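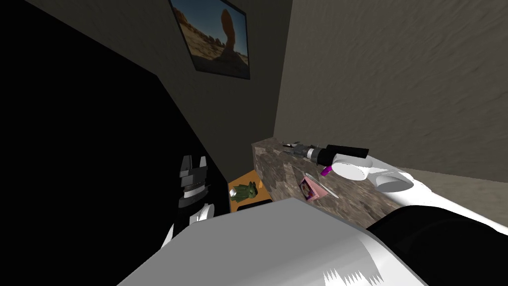 벽에 걸린 사막 바위 풍경 액자.

노스브리지 시립 직업대학 등록금 소송, 오늘 첫 심리 방청하고 왔습니다. 메모한 것만 순서대로 올립니다.

원고는 2명입니다. 사비타 우파디아이, 아만카이 오캄포. 둘 다 학생비자에서 취업비자로 바꾼 뒤에도 계속 유학생 요율로 등록금을 냈습니다. 소장 접수일은 2018년 8월 28일.

금액부터. 유학생 요율과 지역 주민 요율의 차이가 학기당 3,729달러입니다. 우파디아이 씨는 이 차액을 돌려달라고 했고, 오캄포 씨는 다음 학기부터 요율을 바꿔달라는 청구만 했습니다.

학교 규정에는 "학기 시작 전 12개월 이상 거주한 자"를 주민으로 본다고 되어 있습니다. 체류 자격 이야기는 규정 본문에 없고 학적과 내부 지침에만 있습니다. 원고 측은 이 지침이 공개된 적이 없다고 주장합니다.

원고 대리인은 라완 파라 변호사. 오캄포 씨의 거주일수를 물어보니 학교 계산으로는 306일, 본인 계산으로는 399일이라고 했습니다. 비자 변경 심사 기간을 넣느냐 빼느냐의 차이입니다.

학교 측에서는 학적과장 우체나 라왈 씨가 나왔습니다. 심사 중인 기간은 거주 의사가 확정되지 않은 기간이라 제외한다는 설명이었습니다. 판사가 그 기준이 언제 만들어졌는지 물었고, 라왈 씨는 확인해서 서면으로 내겠다고 답했습니다.

우파디아이 씨는 복도에서 잠깐 만났습니다. 낮에는 플로토도라라는 꽃 도매업체에서 일하고 수업은 야간에 듣습니다. 시에 세금을 내고 임대차 계약도 있는데 왜 주민이 아닌지 학교에 세 번 물었고, 답장은 한 번 받았다고 합니다.

답장 내용은 "내부 기준에 따라 처리되었습니다" 한 줄. 보여줘서 직접 읽었습니다.

학생회 위레무 위홍이 씨와도 통화했습니다. 같은 문제로 상담을 요청한 학생이 더 있지만 체류에 불이익이 생길까 봐 소송에는 참여하지 않았다고 합니다. 몇 명인지는 말해주지 않았습니다.

다음 심리는 11월입니다. 그 전에 학교가 지침 원문을 제출해야 합니다.

정정: 위에서 오캄포 씨가 요율 변경만 청구했다고 썼는데, 소송 비용 청구도 포함되어 있습니다. 파라 변호사 사무실에서 알려왔습니다.

지침 원문이 나오면 이 타래에 이어서 올리겠습니다.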